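Workshop Tips: Trying Out Robot Hands on Bedroom Laundry
Wednesday, December 1, 2021

Every vendor will tell you their hand can pick up laundry. What they mean is that it can pick up one dish towel, laid flat, on a bench, under lights they chose. If you are comparing grippers for housework, ignore the brochure and use a bed. These are my notes on doing that without fooling yourself.

Use worn clothes. New shirts are stiff and hold a crease, so even a poor hand finds an edge. Something washed many times slumps, slides and gives you nothing to pinch. I keep a pile of old tops for this and do not iron them. If the sales person offers to bring garments along, say thank you and use your own.

Drop the clothes, don't place them. The Erkent two-jaw gripper looked very good for an entire morning until Jolien Kuipers pointed out that I was putting every shirt down with a sleeve toward it. I started tossing them over my shoulder and the score went to 3 out of 9. I still think Erkent makes a decent jaw for boxes. 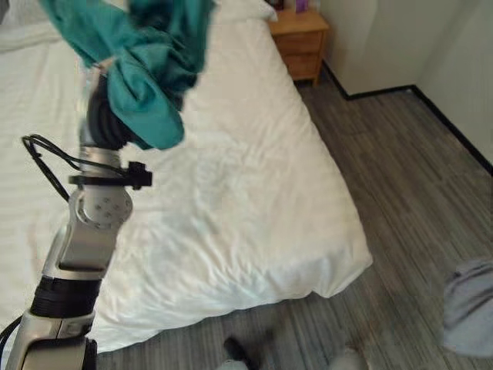

A lift is not a pick. Write down what you will accept before you start, or you will be generous by lunchtime. My rule is that the garment has to come clear of the bedding, stay up for a count of 5, and be let go over the basket in one lump. A sleeve still touching the duvet is a miss. A shirt that stays stuck to the fingers when the hand opens is also a miss, and rubbery fingertips do this more than the makers like to admit.

Colors matter for the camera, not for the hand. White on white is the hard one. Anybody can find a dark shirt on a pale duvet, so a demo made up of dark shirts tells you next to nothing about the vision side. Do a run with bright things to check the hand, then a run with pale things to check the camera, and keep the two scores on separate sheets. Skurkik sent me one combined percentage for their controller and I have no idea what to do with it.

Put two garments down together at least some of the time. A single shirt in the middle of a made bed is the easiest job in the house. When two overlap, the hand tends to take both or to pull one off and fling the other on the floor. I count "took both" as half, which Jolien thinks is soft of me.
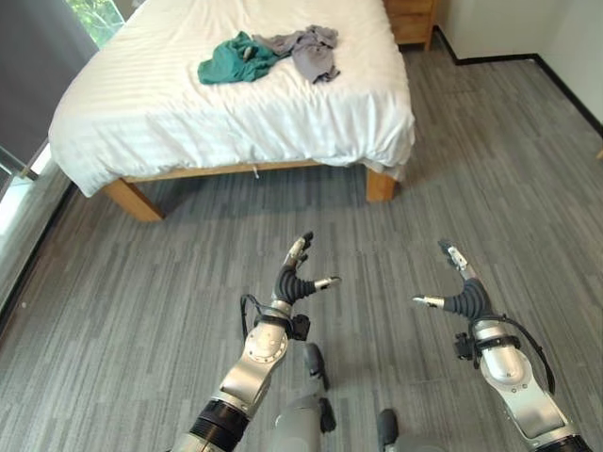 Two arms are not twice as good. I was told they would be. For picking up one shirt the second arm mostly gets in the way, and you pay for it in setup time and in places for a cable to snag. Where a pair does help is in spreading a thing out, or holding a duvet corner while the other side gets pulled straight. If all you want is clothes off the bed and into a basket, price the single arm first.

Speaking of cables, walk the arm through its full reach by hand, power off, before the first run. Look for any loop that gets tight or that could hook a bedpost. Tie it back, then do the walk again. I skipped the second walk with the Jovard arm and lost a connector – my own fault, though I will say the strain relief on it was a joke.

Don't trust a fabric cover over the knuckles until it has done some work. It keeps lint out of the joints, and that part I believe. Whether it lasts is another matter. Jovard says theirs is fine for 500 cycles between changes. Maybe so, with smooth cotton. Try it on something with a zipper, and check the ribs for pulled threads when you stop for the day.

Wrist cameras are oversold too. You do get a close look at the fingertips, and that's handy for working out why a pinch failed. But once the hand starts to move, you may get a good deal of blur, and labels and seams are the first to go. Amato wanted to sell me a sharper one. I asked for video of it moving at working speed and have been sent stills.
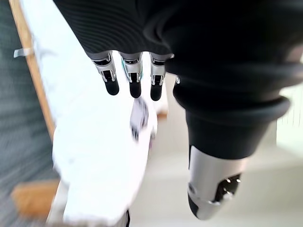 Mind the furniture. Bed rails and legs sit right where a reaching hand wants to swing, and fingertips come off second best against a hard edge. Set a soft stop a hand's width out from the rail and leave it there, even if it costs you the shirts that slid over the side. Those can be picked up by a person.

Wipe the tips between runs with a barely damp cloth and let them dry. Dusty tips slip, and then you're grading the dust.

Last thing, keep the failures. Save the video of each miss with the date and which hand was on. When the next firmware comes out and you're told it fixes everything, run the same clothes again and compare. So far I've had one update that helped and one that made the thumb slower.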